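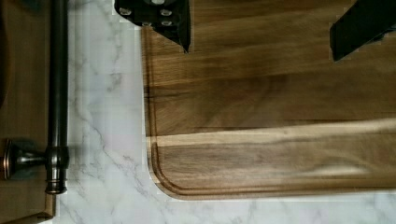
Page last changed: Nov 19, 2019

Kotesby Shared Kitchen
Minutes of the members' meeting

Present: 10 members. Two members sent a message that they could not come.

1. Minutes of the last meeting
The minutes were read and accepted with one correction. The company that repairs the dishwasher is Brotell, and not Brotel as it was written.

2. Rent
The landlord, Pennington, has sent the new contract. The rent stays the same until the end of February. After this it will go up by 30 dollars each month. The members discussed if we should ask for a longer contract at the old price. It was decided to write a letter and to ask for two years. If the answer is no, we sign the contract as it is.

3. Cutting boards
There was a long discussion on this point. Some boards were left in the sink during the night, and one of them has now a crack. The members agreed on these rules:
Wooden boards are washed by hand and dried standing up.
Wooden boards do not go in the dishwasher.
Raw meat is cut only on the plastic boards from the lower shelf.
Every wooden board gets oil once a month. The person who does it writes the date on the list by the door.
One member proposed to buy only plastic boards in the future. The proposal was put to vote and did not pass.

4. Storage
The shelves are too full. There are 31 boxes in the dry store and many have no name on them. Boxes without name will be opened after roughly 30 days, and the food which is still good will be shared.

5. Booking system
The trial of Citus for the bookings continues. Two members still receive the reminder twice. The secretary will ask the support.

6. Other matters
The back window does not close well. The key for the gas cupboard is again missing, please look in your bags.

Next meeting: in February, same hour. The date will be put on the board in the hall.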